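HOME CARE AND SURFACES
Unit 6: Stone, Stone-Look and Other Hard Counters
Course handout, evening section
Instructor: Geetha Marar
Lab assistant: Efthymia Karagiannis

Bring this handout to lab. The lab starts at 6:15 p.m. and we will not have extra copies in the room.

6.1 What this unit covers

Units 4 and 5 dealt with wood and with floors. This unit is on the flat, hard surfaces people prepare food on, eat at and set things down on: kitchen counters, islands, tabletops, vanity tops. Most of the time goes to pale surfaces with a marble pattern, since that is what most of you wrote down on the intake sheet, and because many different materials share that look and need different care.

By the end of the unit you should be able to tell the main groups apart by simple checks, pick a cleaner that will not damage the surface, and write a one-page care sheet for a counter in your own home.

6.2 Terms

Etch. A dull spot where acid has reacted with the surface. It is damage to the finish. Wiping does not remove it.

Stain. Color that has gone into the material. A stain is usually darker than what surrounds it. Etches on polished marble usually look lighter or duller.

Vein. A line of different color running through stone, or printed or poured to look like one. Veins in real stone are mineral.

Fissure. A natural narrow opening in stone. You may be able to feel it with a fingernail. It is not the same as a crack, though it can become one.

Crack. A break that came after the slab was formed, from a load, a drop, or the cabinet settling under it.

Sealer. A liquid that goes into the pores of stone and slows down absorption. It does not stop etching. Students mix this up every term, and it will be on the check-in sheet.

Hone. To finish a surface smooth but not shiny.

6.3 The main groups

Marble. Calcium carbonate, for the most part. Soft for a stone. Vinegar, lemon, wine, tomato and many bathroom cleaners will etch it, sometimes in under a minute. Takes a high polish. Can be sealed.

Granite. Harder, with a grain or speckle more often than long veins. Resists most kitchen acids. Pale granites can stain from oil and should be tested to see whether they need sealing.

Quartzite. A natural stone, often white or gray with veins, sold next to marble and often confused with it. True quartzite does not etch from lemon juice. Some slabs sold under that name do.

Engineered quartz. Crushed quartz in a resin. Does not need sealing. The resin is the weak part: hot pans can scorch it or leave a mark that cannot be polished out.

Solid surface. Acrylic or polyester with mineral filler. Warm to the touch compared with stone. Scratches, but the scratches can be sanded.

Laminate. A printed layer over a board core. The top layer is tough. The seams and edges are where water gets in.

Porcelain and sintered slab. Very hard, very thin, pattern usually printed on the face. Chips at the edge if struck.

Printed film and contact covering. Adhesive sheet put over an older counter. Common in rentals. Lifts with heat and with standing water.

6.4 Telling them apart

Do these checks in order and stop when you have an answer. The first three do no harm to anything. The fourth can, so it goes on the underside or on an offcut.

Check the edge. Look where the top meets the front. In real stone the veins generally carry over the edge and down the side. In a printed surface the pattern stops, bends at an odd place or repeats. A mitered edge can hide this, so look at the sink cutout too if you can get to it.

Check for repeats. Stand back and look for the same fork or the same bend in two places. Real stone does not repeat, although two slabs cut next to each other and opened like a book will mirror each other. Printed patterns repeat at some interval, and once you find one repeat you will find the next.

Check the temperature. Put your palm flat on the surface for a count of ten, then on a piece of wood or plastic nearby. Stone and porcelain draw heat from your hand and feel cool. Laminate and film do not. This is a rough check and is thrown off if the counter has been in the sun or next to the oven.

Check with acid. One drop of lemon juice on the underside or on an offcut, two minutes, wipe, dry, look at it from a low angle. A dull ring means a calcium stone. Never do this on the visible face of a counter that belongs to somebody else, and ask before you do it on one that belongs to your landlord.

Do not try to identify a counter from a photograph alone. Photographs show pattern and some of the shine. They do not show weight, temperature or what is underneath. Last term two students argued for half an hour about a listing photo, and the counter was laminate.

6.5 Reading the lines

On a pale surface with gray veins, the hard part is deciding which lines are part of the pattern and which are damage. Veins tend to wander and branch, and they vary in width and darkness along their length. A group of them often follows one general direction. A crack usually holds a more even width and often starts somewhere that makes sense — the corner of a sink cutout, an unsupported overhang, a spot over the dishwasher.

Run a fingernail across the line, not along it. If the nail catches, note it. Wet the area with plain water and wipe it off. A line that stays dark after the rest has dried is open and taking in water.

Light matters more than people expect. Under soft, even light nearly every surface looks fine. To look for etches, turn off the ceiling light, set a flashlight on the counter so the beam runs flat across it, and move your head until you see the glare. Mark anything dull with a small piece of painter's tape and pull the tape off the same day.

6.6 Color

White stone is seldom plain white. You will see beige, gray, pink, lavender or green in it depending on the slab, the bulb and what is hanging on the wall across from it. Before you write down a color change, look at the same spot by daylight. An overall yellow cast on an old counter is more likely wax or cleaner build-up than a change in the stone.
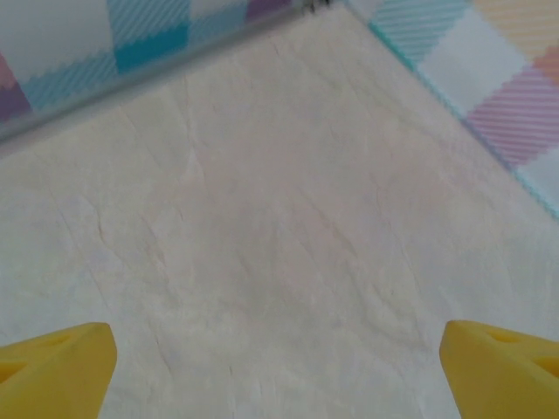
When you write up a surface, use the same order each time so that someone else can compare two sheets: base color, line color, line direction, finish, edge, then damage. Keep damage on its own line. "Gray veins" and "gray stain" in the same sentence will get misread. Efthymia has a folder of good write-ups from earlier terms at the front desk and you may look at them, but they stay in the room.

6.7 Daily and weekly care

For all groups, a soft cloth, warm water and a small amount of plain dish soap. Rinse the cloth and wipe again, then dry. Most of the streaks people complain about are soap that was never rinsed off.

For marble and other calcium stones, no vinegar, no citrus cleaner, no powdered scrub. Wipe spills right away and blot them, because wiping spreads the liquid.

For engineered quartz and solid surface, use a trivet. For laminate and film, keep water off the seams and do not leave a wet sponge at the back of the sink.

Lift small appliances once a week and clean under the feet. Grit under a toaster will scratch a polished top.

Placemats and cloths protect the finish, but only if they are dry. A damp mat left on stone overnight can leave a dark patch that takes several days to go away.

6.8 Products in the lab

We keep three on the shelf. Stundaro is a neutral stone soap and is fine on everything in 6.3. Villalobos is a penetrating sealer, for natural stone only; open the window. Prereo is a polishing powder for light etches on marble, and you are not to use it without one of us at the bench. Gloves for the last two.

The sample boards came from Fundier and are numbered on the back. Board 138 is the etched marble and board 251 is the quartzite. Board 705 has a loose corner, so carry it flat. Please put them back in number order.

6.9 Assignment

Choose one hard surface where you live. Run the first three checks, and the fourth only if it is safe to do so. Write a one-page care sheet with the material (or your best guess and why), a write-up in the order given in 6.6, what to clean it with, and what to keep off it. Typed or neatly handwritten, either is fine.

Students who rent should add a line saying who to contact about repairs.

Reading for next time: Unit 7, grout and caulk, through the section on mildew. Bring an old toothbrush.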